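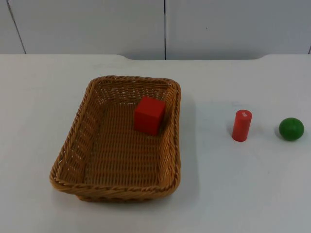
About the Grillberg Robotics Club

Home | About | Join | Schedule | Contact

The Grillberg Robotics Club is an after-school program for students in grades 7 through 12. Haf Price started it in a spare classroom with one donated arm and a box of blocks. We now have 55 members and meet in the lab on the second floor of the Nicholas Building.

What we do

Most of our time goes into pick-and-place work. Students write the code that tells an arm where an object is, how to close on it and where to set it down. New members begin with basic shapes -- a cube, a cylinder, a ball -- and a basket to put them in. A cube has flat sides and is the easiest to hold. A ball can roll when it is bumped, so most teams leave it for last.

Each attempt is logged by the team that ran it. Last season the club logged nearly 1,000 attempts, and the older students used those logs to compare two ways of planning a grasp.
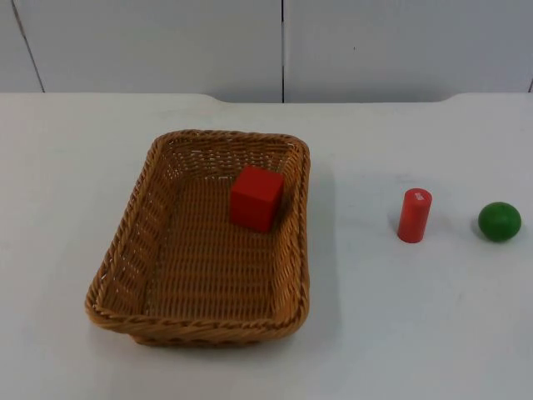 Teams have three or four students, and everyone takes a turn at code, setup and record keeping. Setup means putting the objects back in their starting places between runs and checking the table against the sheet.

Competition

We enter the Stadura Sorting Challenge every February. Our senior team, Vava, scored 78 points this year. The junior team entered for the first time and finished all of its rounds.

Staff

Haf Price -- club director, teaches computer science
Hywel Wogan -- lab coach, runs the beginner group

Joining

No experience is needed. The beginner group has 20 places and fills in the order forms come in. Forms are at the front office and are due 05/07/2026. Students who miss the deadline can ask Mr. Wogan to add them to the waiting list.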